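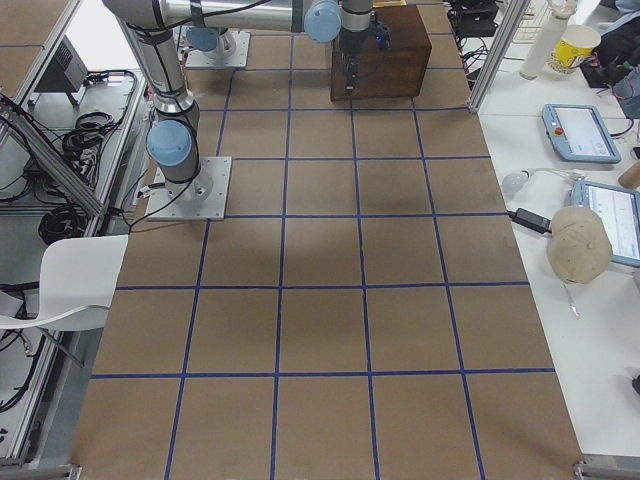

**Forum der Eigentümergemeinschaften Plaltau › Verwaltung und Abrechnung**

## Stellplatz Nr. 68: Sondernutzungsrecht beim Verkauf der Wohnung

**S_Oei** – 22. September 2023

Sehr geehrte Mitglieder,

ich beabsichtige, meine Wohnung in der Anlage Renureck zu veräußern. Im Exposé des Maklerbüros Venkataraman wird der Stellplatz Nr. 68 als »Eigentum« bezeichnet. Nach meiner Teilungserklärung besteht lediglich ein Sondernutzungsrecht. Ist eine Berichtigung vor der Beurkundung erforderlich?

Mit freundlichen Grüßen
Sekar Oei

---

**Verwaltung_Civarlow**

Sehr geehrter Herr Oei,

die Bezeichnung ist unzutreffend und sollte vor der nächsten Besichtigung berichtigt werden. Maßgeblich sind die Teilungserklärung und die Eintragung im Wohnungsgrundbuch.

i. A. Nokuthula Buthelezi

---

**parkett332**

Dem widerspreche ich teilweise. Das Exposé wird nicht Vertragsbestandteil, entscheidend ist der Kaufvertrag. Bei uns wurde ebenso verfahren, ohne jede Beanstandung.

---

**Verwaltung_Civarlow**

Dass es in Ihrem Fall keine Beanstandung gab, ist erfreulich. Unrichtige Angaben im Exposé können gleichwohl zu Ansprüchen des Erwerbers führen. Wir bleiben bei unserer Empfehlung.

---

**parkett332**

Einverstanden, soweit es um die Vorsicht geht. Eine Pflicht zum Neudruck sehe ich weiterhin nicht.

---

**S_Oei**

Vielen Dank. Das Maklerbüro ändert den Text und verlangt dafür fast 332 Euro. Ist das üblich?

---

**Verwaltung_Civarlow**

Das richtet sich nach Ihrem Maklervertrag – bitte prüfen Sie dort die Regelung zum Aufwendungsersatz.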